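3. Study Area and Methods

3.1 Households and sampling

The survey covered two settlements with hot, humid summers and limited access to air conditioning. Sernville is a river town with mostly brick row housing. Haugen sits on higher ground to the north and has a larger share of detached homes with pitched roofs. We recruited 347 adults through clinic notice boards and door-to-door visits. Each adult kept a sleep diary for the whole of June and answered a short set of questions on bedding, window use and bedtime. People who worked night shifts were left out, as were people who shared a bed with a child under the age of 3.

Bedding was recorded by type and by layer. We used the word "mat" for any thin woven surface laid on top of a mattress or bed base and slept on directly or through a single sheet. Padded toppers were coded separately. Items that were kept on the bed but not slept under, such as clothing and loose cloth, went into an open comment field. Figure 2 gives views of one bed with a striped woven mat.

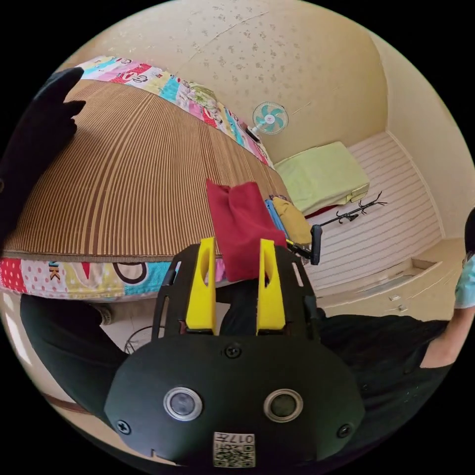

3.2 Temperature and humidity logging

A subset of 100 bedrooms received a Trukitz logger, which stores air temperature and relative humidity at fixed intervals. Loggers were hung on the wall at pillow height, away from direct sun and at least an arm's length from any fan. We did not place sensors inside the bedding. In earlier trials the sleepers tended to move them or remove them during the night, and the resulting records could not be matched to a body position.

Outdoor readings came from one weather mast in each settlement. The Haugen mast lost power on two nights. Those nights were dropped from the analysis for that settlement only. 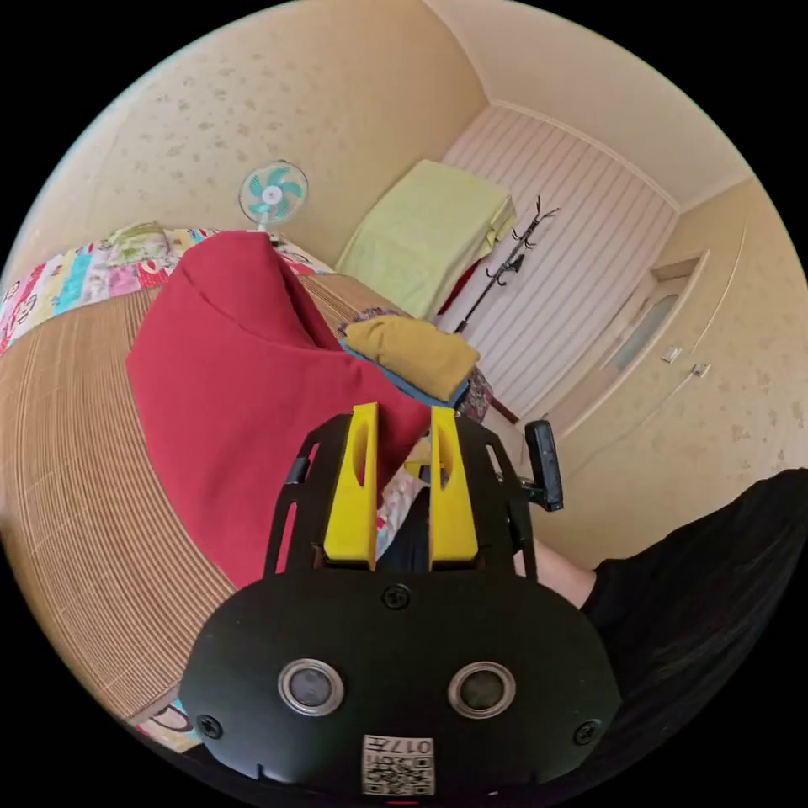 Bedroom readings were averaged over the hours between the reported bedtime and the reported wake time. Where a diary entry had no wake time, we used the median wake time for that person. Entries missing both times were removed. This left a little over 2,000 usable nights in the logged subset — enough to compare mat and sheet users within each settlement, but too few to split the results further by age group.

3.3 Diary scoring

Participants rated each night on a five-step scale from "very poor" to "very good" and noted how often they woke. They also marked whether they had changed anything on the bed during the night. Common entries were pushing off a blanket, turning a pillow and moving to the floor. We treated these as signs of thermal discomfort only when the participant gave heat or sweating as the reason. A blanket pushed off without comment was coded as neutral.

Diary ratings were compared with the Skelgate comfort index, a single score built from temperature, humidity and air movement. The index was designed for seated office work. We kept its temperature and humidity terms and set air movement to one of two values, fan on or fan off, as reported in the diary.

Fig. 2. Woven mat in use as a bed surface. Fabric type was not recorded for loose items. 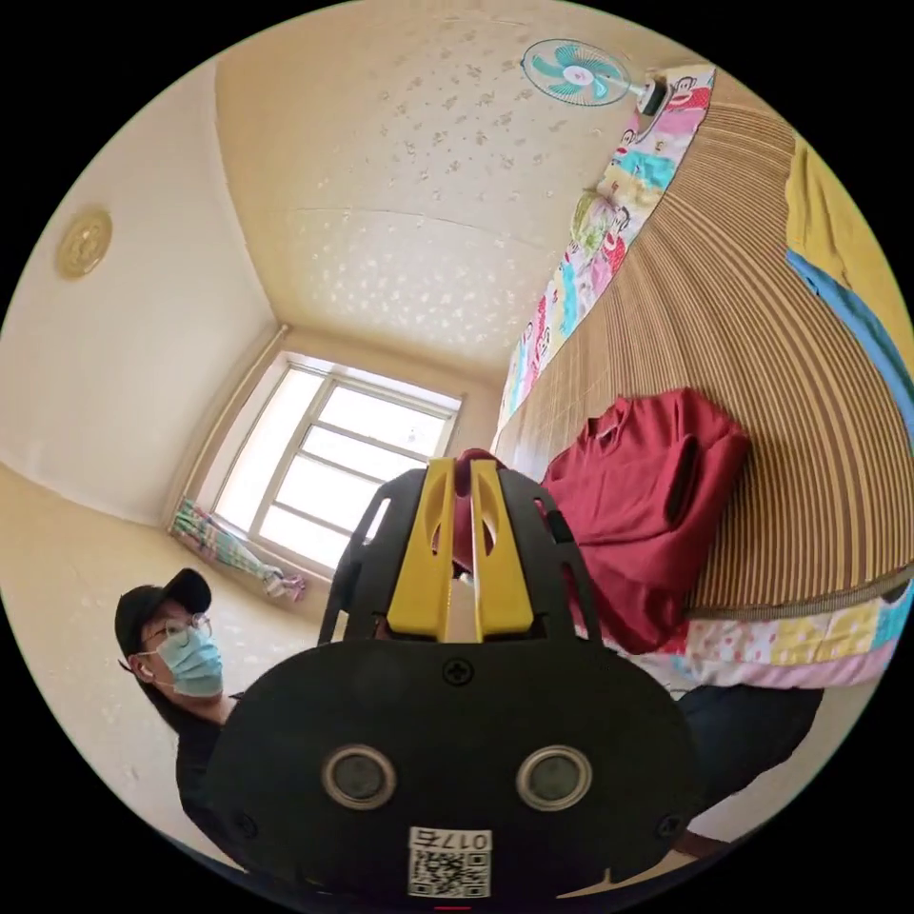
The adjusted index has two known weak points. It takes no account of the surface under the sleeper, and it assumes light clothing. For the first, we entered bedding type as a separate term in the model. For the second, participants reported sleepwear once a week, and the weekly entry was applied to all seven nights. Sleepwear changed little over the month, so we consider the error from this step to be small.

Mats also differ in age and weave. A worn mat may lie flatter and let less air pass than a new one, and we had no practical way to measure this at the doorstep. Participants were asked whether the mat had been bought that year — many did not know, and the item was dropped. 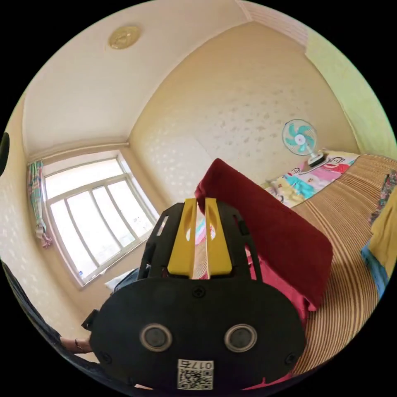 Were mats compared with bare mattresses?
Only mats and cotton sheets were compared. Too few participants slept on a bare mattress to form a third group, so their nights appear in the totals but are left out of the bedding model.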